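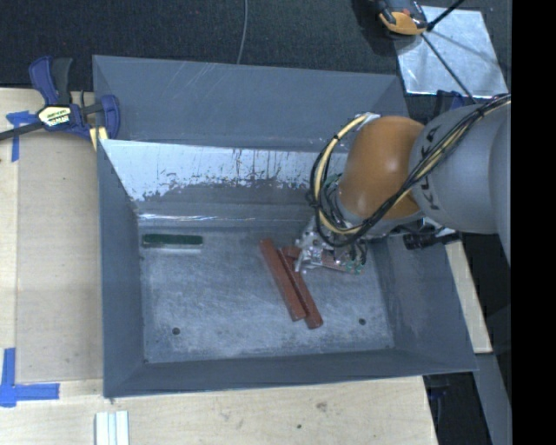 Two wooden blocks and a flat green strip in a grey bin with sloping sides.

Why do things slide down a slope?

Put a wooden block on a flat table and it stays where it is. Lift one end of the table and, sooner or later, the block will slide. The block is the same and the table is the same. Only the angle has changed.

Look at the sides of the bin in the picture. They lean outwards, so the bin is wider at the top than it is at the bottom. The floor in the middle is flat. A shape like this is handy when you want small things to end up in one place.

Gravity pulls down

Gravity is the pull that brings things towards the ground. It pulls on you, your shoes and your breakfast all day long. When a block sits on a flat floor, gravity pulls it straight down and the floor pushes back up. The two pushes match, so the block stays put.

On a slope it is different. Gravity still pulls straight down, but the slope is tilted, so part of that pull drags the block along the slope towards the bottom. The steeper the slope, the stronger the drag.

Friction holds back

Friction is the grip between two surfaces that touch. Rub your hands together and you can feel it. Rough surfaces usually grip more than smooth ones. A rubber eraser grips well. An ice cube hardly grips at all.

A block on a slope is in a sort of tug of war. Gravity pulls it down the slope and friction tries to hold it still. If friction is strong enough, the block stays. If the slope is too steep for friction to cope, the block slides.

Why does it stop at the bottom?

When a sliding block reaches a flat floor, gravity no longer pulls it along. Friction is still working, so the block slows down and stops. It might stop close to the slope or go a little further. It might bump into another block on the way.

Shape matters too. A ball can roll, so it may cross the floor and start up the other side before it comes back. Flat things, such as a ruler or a strip of card, lie down and stay there.

Where to find sloping sides

A playground slide is a slope with a flat part at the end to slow you down. A kitchen funnel has sloping sides all the way round. Farmers store grain in tall bins with a sloping bottom, so that the grain runs out through a hole. A bathroom sink slopes gently towards the plughole.

Try it yourself

You will need a large tray or a stiff board, some books, a ruler, a wooden block, an eraser and a coin.

Lay the tray flat and put the block, the eraser and the coin in a row at one end. Lift that end slowly and slide a book underneath. Add more books one at a time. Each time, measure how high the end of the tray is and write it down. Which thing slides first?

Do the whole test 3 times. Then wrap the block in a piece of cloth and try again. Does it slide sooner or later than before?

Words to know

Slope: a surface that is higher at one end than the other.
Gravity: the pull that brings things towards the ground.
Friction: the grip between two surfaces that touch.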